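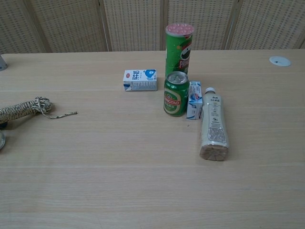
February, evening, club bench

OK, first proper night on the grocery sorting task and I'm writing this before I forget which settings we ended up on. Mahtab wants everything in the notebook this year, after last season's "it's in somebody's chat history" disaster, so bear with my rambling.

Item set is now frozen for the Andora round: Pringles can (green), Tsingtao can, milk carton, toothpaste box, drink bottle. The carton and bottle go lying down, everything else stands. The rules say the judges can pick any layout they like as long as each item is fully on the table, so for practice we're going with the mean version, where the beer can is right in front of the Pringles and the toothpaste is tucked up beside it. Hamidreza thinks no judge would be that cruel. I've met judges!

Detector first. Trained on 807 labeled shots, and tonight I held back 100 to check it against. It got 82 of them completely right. I had a look through the misses and the big one is green on green: when the beer can overlaps the Pringles can, the model draws one tall box over both and calls it Pringles with total confidence. Panagiotis wants to throw more photos at it. I'd like to try cropping and running a second pass on anything with a suspiciously tall box, which is maybe an hour of work. We agreed to do mine first because his means more labeling and we're all sick of labeling.

The woven screen behind the table is also causing trouble. All those little square openings make the edge finder go nuts, hundreds of tiny corners. Blurring helps, but then the small print on the bottle label goes too, and Saeed was using that to tell which way the bottle is turned. For now I mask out everything past the back edge of the table before the edge step. Ugly but it works on the saved shots. Have NOT tried it live.

Grasp planning (Saeed's half, I'm copying from his scribbles):

- beer can goes first, always, or the planner tries to reach over it
- toothpaste: pinch on the narrow faces, low force, the box dents
- bottle on its side: take the middle, approach from straight above. It's lying at a diagonal in the practice layout, so wrist angle has to come from the detector, not the default
- milk carton: still undecided. He wants to slide it forward first, I want to grab it where it is

Simulated runs of the full order: 29 so far. The bottle step is the slow one. Abbas pointed out that the planner recalculates the wrist angle on every tick even when nothing has moved, so there's some easy time to win there. He's going to cache it.

Also, the rope. I'd like to keep it as a "distractor" since the rules allow one object that isn't on the list, and right now the detector says the frayed end is nothing at all, which is the correct answer and makes me very happy. Don't tidy it away please.

To do before next session:

- two-pass crop for tall boxes (me)
- wrist angle cache (Abbas)
- ask Andora people if the can tab being open matters for the item check (Mahtab)
- pick a side on the carton (Saeed and me, over food)
- back up the weights!! Folder is still called kragh_test_final2, sorry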